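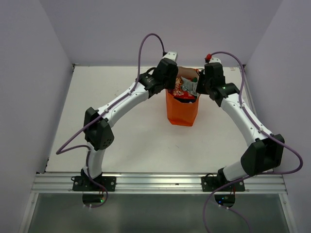
Plastic cups pick up stains and smells faster than glass, but most of it comes off with things already in the cupboard.

Tea and squash marks: put a teaspoon of bicarbonate of soda in the cup, add enough water to make a paste and rub it round with a soft cloth. Leave for a few minutes and rinse. Don't use a scouring pad - the scratches hold the next stain.

Smells: fill with 300 ml of warm water and a good splash of white vinegar. Stand for 2 hours, then wash as usual.

Cups stuck together: stand the bottom one in warm water and pour cold into the top one. Twist gently. If they won't shift, add a drop of washing-up liquid round the join and try again.

Check the base before using the dishwasher. If it is marked as safe, use the top rack. Bright colours keep better washed by hand.

Store them upside down on a shelf, but only once they are dry inside.

Rostomis Household Tips, Tekelthorpe | Contact us | © November 2024 | Back to top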